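An Afternoon at the Thevar Open House

I have been meaning to write this up since we got home, and then the week got away from me the way weeks do, so forgive me if some of the details come out in the wrong order.

Thevar holds an open house every August at their building in Clundbridge, out past the feed store where the road splits. I had driven by the place probably 60 times without ever wondering what went on in there. My sister-in-law saw the notice at the library, and because it was too hot to do anything sensible in the garden we packed some sandwiches and went. Parking was in the back, on the gravel, and I will say the signs could have been bigger.

You sign in at a long counter, they give you a sticker with your first name on it, and then you wait for your group to be called. We got the two o'clock. There was lemonade (the pink kind, very cold) and a plate of those little almond cookies, and I had more of them than I should have before lunch had settled.

The first room was the one with the big arm. They call their system Plaltadex, which I kept getting wrong, and what it does is sort and stack boxes for a warehouse. The young woman running it let the children pick which box should go next, and you have never seen such serious faces. The warehouse it is headed for handles 3000 parcels on a normal day, and she told us the arm has to be right about nearly every one of them or somebody ends up walking the floor looking for a lost toaster. I liked her very much. She answered the same question four times running and never once sounded tired of it.

What I really wanted to see, though, was the second part of the tour, which is their household project. It goes by Onuden, and the idea is to teach robots ordinary chores by having people do the chores first. I had pictured somebody typing at a computer all day long! It is much more like a cooking class. People put on headsets and pick up hand-held grippers, and they do small jobs at a table, over and over, while everything gets recorded. Flowers, cups, folded towels, that sort of thing. They had collected roughly 700 of these little sessions since spring, and our guide said that was only a start.

We were allowed to stand along the wall and watch as long as we kept our voices down, and I stayed put while half our group wandered off to find the lemonade again. There is something very restful about watching other people work carefully at a thing. It put me in mind of my grandmother's quilting evenings, when I was supposed to be in bed and sat on the stairs.

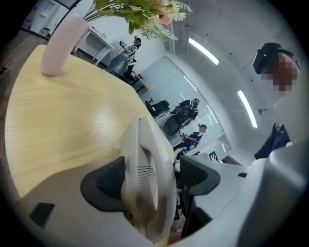
My sister-in-law was less charmed than I was, and she told me on the drive home that she could not see why anyone would want a machine handling her good vases when it had needed that many lessons just to pick things up. I said I had needed a fair number of lessons myself, and she said yes, but I had never been plugged in next to her china cabinet. We went back and forth on it all the way to the bridge. She did allow that she would take one for the laundry.

If you want to go next year, wear comfortable shoes and ask for an early group. Ours ran over, and we only got a quick look at the workshop at the end, where they build the grippers. I would have liked another half hour in there. The cookies, by the way, came from the bakery on the square, and I have already been back for a dozen.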